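Service Robots in Use, Handout 6
Case study: the seat task fault at the Plullevar washroom rig 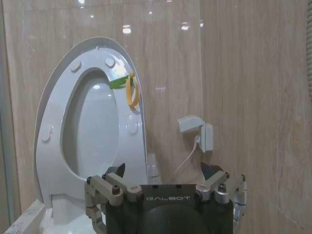

What went wrong in the seat task?

The arm carried on pushing after the seat had reached the end of its travel. The controller was waiting for a position it could never get to, and the force limit that should have stopped the push had been set too high during an earlier test and left there.

Read this handout before the practical. You will need the section on limits for the worksheet.

1. Background

The Plullevar rig is a washroom bay used for cleaning and fixture tasks. The seat task has two halves, raising and lowering. In both, a two-finger gripper makes contact with the seat, follows an arc around the hinge, and lets go. The arc is worked out from a stored hinge position and a stored seat length. Nothing in the task measures the hinge directly.

The task software is called Prira. It sends a string of target positions to the arm controller and waits for each one to be reached before sending the next. The safety layer, Varma, runs separately. It watches force at the wrist and stops the arm if the force passes a set value. Prira and Varma do not share settings, and at the time of the fault they did not share a log either.

A raised seat in this bay stands nearly vertical. There are a few degrees between "up and stable" and "hard against the stop", so a small error in the stored hinge position matters a good deal more at the end of the arc than at the start.

2. The fault

The rig had completed 3,122 seat cycles before the fault. In June the toilet was taken out for a plumbing repair and put back slightly further forward. The stored hinge position was not updated.

The first raising cycles after the repair ran without a stop. The arm reached the end of its arc a little late, and the log shows the last target taking longer than before. No alarm was attached to this.

On cycle 353 after the repair, the last target was not reached at all. Prira waited. The arm controller, seeing that it was short of its target, increased its effort, as position controllers do. The seat was already at its stop, so the extra effort went into the hinge. One hinge pin cracked, the seat shifted sideways, and the fingers slid off it towards the wall. An operator pressed the emergency stop. There were no injuries.

3. Why the safety layer did not act

The working limit in Varma for this task was 200 newtons. It had been raised to 300 newtons for a separate test on a stiff cupboard door and was never put back. The peak force recorded in the fault was below 300 and above 200. Varma therefore did what it was told.

Students often write "the safety system failed" in their answers. Be more exact. The monitoring worked, the stop circuit worked, and the value was wrong for the task.

Note also that 200 newtons was itself chosen for the strength of the fixture. It is not a safe figure for contact with a person, and the bay was run with people kept out of reach for that reason.

4. Contributing causes

(a) Stale geometry. The fixture moved and the stored position did not. The repair sheet had no line for telling the robot team.

(b) No timeout. Prira would wait for a target for ever. A wait of a few seconds followed by a controlled release would have ended the cycle with no damage.

(c) One limit for all tasks. Varma held a single force value for the whole rig, so a change made for a door also applied to the seat.

(d) A warning that was recorded but not read. The slower last target was in the log from the first cycle after the repair.

(e) Position control during contact. Near a hard stop, a controller that gives way under load is a better choice. We cover this properly in Handout 7.

5. Loose items near the gripper

The inspection after the fault raised a second matter. Washroom bays have things in them that are not in the stored model: cables, hoses, tape, bands, brackets, glass partitions. A cable hanging near the fingers can be caught on a linkage during a release move, and a caught cable can pull a fixture off the wall or be damaged itself. Glass is a different problem, as some depth sensors see straight through it or pick up reflections of the ceiling lights and report a surface in the wrong place.

The report asked for a check of the whole release path as well as the approach path. Most teams check the approach carefully and forget the way out.

6. Changes made

The Urnora procedure, named after the site where it was first written, is now used on the rig.

Before the first cycle of any session:
Touch off the hinge position and compare it with the stored value.
Read the Varma limit aloud and write it on the session sheet.
Look for hanging cables and bands along the approach and release paths.
Run one slow cycle with a hand on the emergency stop, standing outside the arm's reach.

During the session:
Stop if any target takes more than twice its usual time.
Do not raise a force limit to get past a stop. Find the contact first.

After any repair or cleaning that moves a fixture, treat the stored geometry as unknown.

In the software, each task now carries its own force limit, and the limit goes back to its lowest value on restart. Prira has a timeout on every target and writes to the same log as Varma.

7. For the worksheet

Draw the chain of events from the plumbing repair to the cracked hinge pin. Mark each point at which one change from section 6 would have broken it. Then choose the single change you would make first if only one were allowed, and give your grounds in a short paragraph.

Bring a copy of your drawing to the practical. The force limits table is at the back of Handout 5.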